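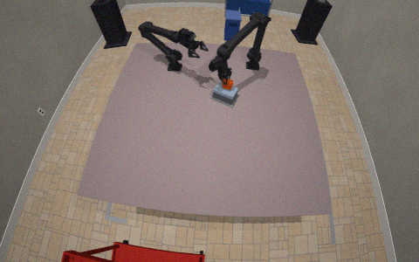 Figure 5.1 Two arms mounted near the far edge of a work surface, computer-rendered view.

Chapter 5
Souring and Fermentation in Regional Cooking

5.1 Scope of the chapter

Chapter 4 dealt with drying and salting. The present chapter covers foods preserved or flavoured by lactic acid bacteria, with emphasis on cabbage, cassava and milk. Alcoholic fermentation is treated only where it forms a stage in the making of vinegar.

A soured food is one whose acidity has been raised by the growth of bacteria in the food itself. Foods made sour by adding vinegar or citrus juice are called pickled in this book, although many cookery writers use the two words interchangeably.

5.2 Salt and temperature

Salt draws water from the cut vegetable and slows the growth of unwanted organisms. For shredded cabbage, the standard quantity used in this chapter is 22 g of salt per kilogram of trimmed leaf. A household crock holding 5 kg therefore needs 110 g. Harms found that cooks in the Bornport district measured by the handful and that their results varied widely between households.

Temperature governs the rate of souring. A cool store gives a slower fermentation and a firmer texture. In warm kitchens the cabbage softens early, and the cook may choose to stop the process by moving the crock to a cold larder.

5.3 Regional patterns

Cabbage dominates in the northern districts, where the autumn crop must last until spring. In the Aguiar valley the principal soured food is cassava, which is soaked, drained and pressed before being dried over a low fire. Lacerda and Nogueira recorded the method in 600 households and distinguished two forms, coarse and fine. The coarse form is eaten with fish stews, and the fine form is baked as a flat bread. Both are described in Section 5.6.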